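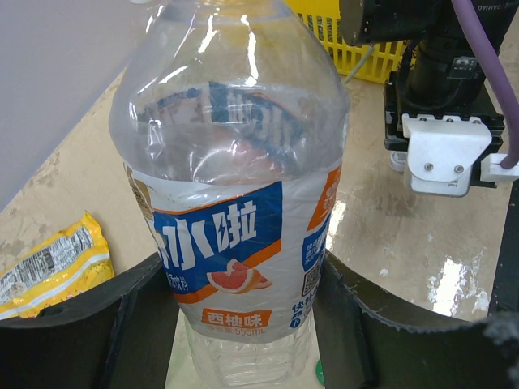 *A bottled drink, with a blue band running across the label.*

Hi Joonas,

Spring report for the Huvden trail taps, and I'm sorry it's a long one. You said last time that you'd rather have the whole story than a tidy page, so please blame yourself if your coffee goes cold.

## Where we are

Nine taps are in the ground and running between Kaltis station and the top parking lot at Bretska. That's the full first stage from the grant agreement! The last one went in at the picnic meadow in April, in sideways rain, and the plumber and I both drank from it straight away even though we were wet enough already.

The water tests came back clean for all of them. We had one nervous week with the tap by the old sawmill, where the first sample had to be thrown out (the lab got it a day late, so they couldn't use it), and the second one was fine. Copies of the lab sheets are in the shared folder, under "Water," not under "Tests" where I first put them and then couldn't find them myself.

The stretch past Bretska is not started. I'll get to that.

## What people are doing with them

We have little meters on each line, and I read them on the first of every month, mostly by bike. The meadow tap is already the busiest by a mile, and I think it would have been even in a bad month. There's shade, there's a bench, and people have just come up the long hill from the station and are ready to sit down and complain about it. The station tap is second. I had expected that one to be first, but a lot of walkers seem to leave home with a full bottle and don't need us until they're well along.

The quiet one is the tap behind the chapel. I love that spot, and I pushed for it, so I'll own up: it's in the wrong place. You can't see it from the path. We put up a sign in March and use went up a little, but a sign pointing around a corner only does so much. My plan is to leave it through the summer and then decide whether to move it down to the gate.

We also did the trail survey again. I asked the same questions as last fall so we could compare, and 201 people filled it in this time, against 51 last fall. Most of that jump is the weather, and some of it is that my sister stood at the gate with a plate of cinnamon buns. A few things came up over and over:

- People want to know the water is safe before they drink it. Several asked for a date on the tap showing the last test.
- Dog owners want a low bowl. They want it a lot. One person wrote a full page, with a drawing.
- Parents with strollers can't reach the button at the sawmill without letting go of the stroller, and that path slopes.
- Walkers still buy drinks at the station kiosk, and most said they'd do that anyway for something cold or fizzy.

I don't have a problem with that last one, and I hope you don't either. The kiosk is a good neighbor. They let us hook into their water line during the build and they've been handing out our map with the change. When we wrote the application we talked quite a bit about cutting down on plastic on the trail, and I do believe we're helping, but I can't give you a solid figure yet. The parks crew weigh the trash by the truckload and the trail is mixed in with the campground. They've promised to split out our stretch from June. Until then I'd rather leave that line in the results table blank than guess.

## What went wrong

The buttons. Oh, the buttons. The first set we got from Pfeiffer had a spring that stuck when there was grit in it, and there is always grit in it, it's a gravel trail. Two taps ran all night in March before a runner called the number on the post. Pfeiffer swapped every button for the heavier type and didn't charge us, and I have no complaints about how they handled it, but it ate most of two weeks and the swap meant digging out my plumber's van at the sawmill (mud up to the axles, a tractor, a very patient farmer).

The heavier buttons haven't stuck once. They are harder to push, though, and I've had two notes from older walkers about that. We're trying a wide lever at the station tap to see if it's any better. It looks a bit like a duck's foot and it works with an elbow, so I have high hopes.

Frost was kinder to us than I feared. We drained everything in November and turned it back on in March, and there was one cracked joint, at the chapel. A small fix, done the same afternoon.

## Money

We're inside the budget for stage one, with a bit of a bruise on the ground work. The digging at the meadow hit rock where the old map showed nice soft clay. That cost us $300 over what we'd set aside for that spot, and I covered it out of the signs line, where we'd saved by having the maps printed together with the bus timetables. No other lines have moved. The full sheet is in the shared folder with the receipts scanned in order (I'm proud of that).

## The stretch past Bretska

So, the part you've been waiting for. The landowner on the far side of the bridge has agreed to the pipe but wants it laid along the fence and not across the hay field. Fair enough, it's their hay. It makes the run longer, and I'm waiting on a new quote. If the price comes in close to the old one I'd like to dig right after the harvest. If it doesn't, I'd want to talk to you before signing anything, and my first thought would be to do the bridge tap alone this year and leave the lookout for next.

## What I need from you

1. A yes or no on moving the dog bowl money. There's a small sum left in the signs line and I'd like to put a bowl at the meadow before school lets out.
2. Your okay to add test dates to the taps. It means a weatherproof sticker on each post, and your logo would have to shift up a little to make room.
3. A time to walk it together. Mornings are best, before nine if you can stand it, and bring shoes you don't care about. The sawmill path is still soup.

The next meter readings go in the folder as soon as I've been around on the bike. Call me if the budget sheet won't open, it didn't for me on the first try.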